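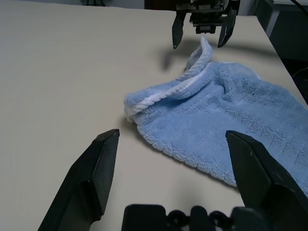

Grandance is coming back to the Merkdale Playhouse in June, and my daughter has already informed me that we're going. If you missed it last year, it's an hour of grown adults in bear suits doing ballroom, and I have paid for worse. Kids are asked to bring something blue to wave during the river number. A scarf is what the website suggests. We own no blue scarf, so we're going with a light blue towel, fluffy, white trim, currently in a heap on a white table like something the river coughed up. It has more stage presence than I do.

3 min read
Print | E-mail

Tickets went on sale Sunday at nine. The Playhouse has 587 seats, and by the time I'd remembered my password there were 165 left, most of them behind the pillar. I got us three in row M, where the view is fine unless anyone in row L owns a head.

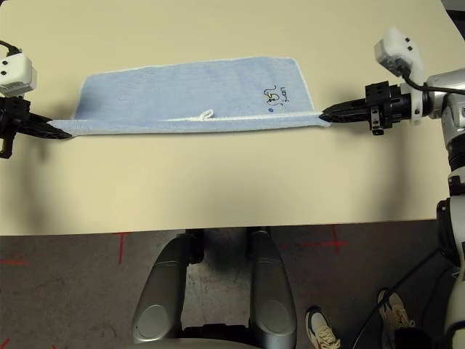
Light blue, white border, loop for hanging. River-ready.

A word on parking. The Koma garage next door is closed for repairs, so it's the Fodor lot and a ten-minute walk that takes twenty-five with a five-year-old — longer if she sees a pigeon. Leave early.
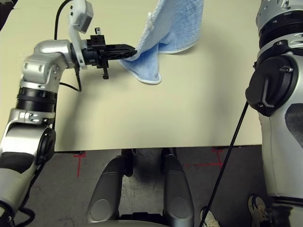
Snacks are the other thing. Last year I paid for a light-up wand, a popcorn and a second light-up wand, the first having been dropped in the popcorn. This year I'm smuggling raisins and I don't care who knows it.

The matinee is the one to pick if your kid still naps. The evening show adds a tango that goes on and on, and the smallest bear gets lost in the fog machine.

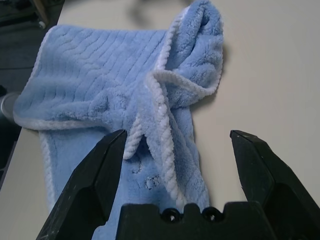 He does get found, in case you have a worrier. Mine asked about him the whole way home and then again at bedtime, and I expect we'll be going over it once more before June.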